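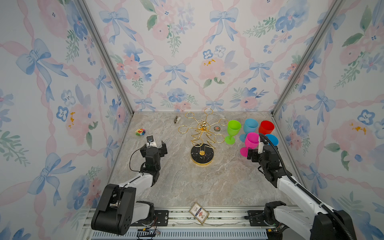 Gion Trummer wrote the same evening to ask whether visitors would be able to follow what the arms were doing without one of us talking the whole time. Most could, once we moved the explanation to the start. His other comments are answered under Open points.

Progress report to Pinevance, open day at the Drulta workshop
Friday, February 28, 2020
Prepared by Andri Nägeli

Attendance
We had 247 visitors, of whom 202 signed in at the door and agreed to be contacted again. School groups came in the morning and the general public after lunch. Staff from Srour came for the last hour and stayed to talk about parts supply.

Demonstration
The task was handling plastic stemmed glasses with two arms and a gold rack that has looped ends for holding them. We chose it over the block stacking shown last year. Glasses are harder to grip, and people know from their own kitchens what the job should look like. Todor Petkov ran the station and Thodoris Katsaros took questions. Each group got a short talk first, then watched and asked what they liked.

The most common question was whether the arms could do the same with real glass. We said we have not tried it and that it is outside the current grant. Several teachers asked for a handout they could take back to class. We did not have one.

Waiting was a problem after lunch. Only a few people can see into the booth at once, and the line went out into the hall. 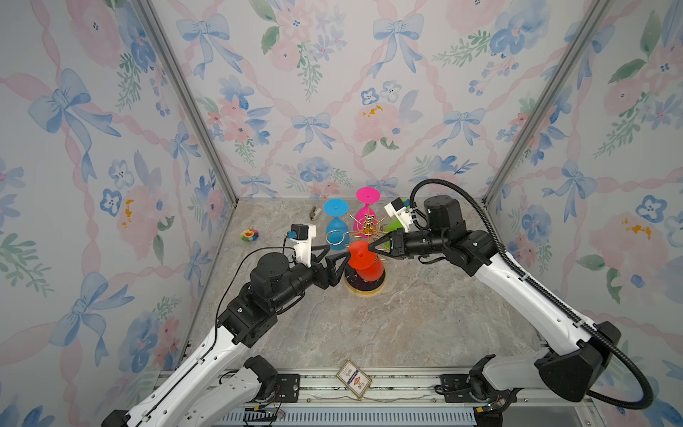 Open points
Meinrad Holzer has asked for a side screen showing the wrist camera views, so that people in line have something to watch. We agree and have asked Rikus for a price.
The handout for teachers will be written by Todor and sent to you for comment.
We spent $2,000 on the day, within the amount approved. Receipts are attached.
We would like to repeat the open day in April, with 3 sessions and booked times. Please let us know if the remaining outreach money can be used for this.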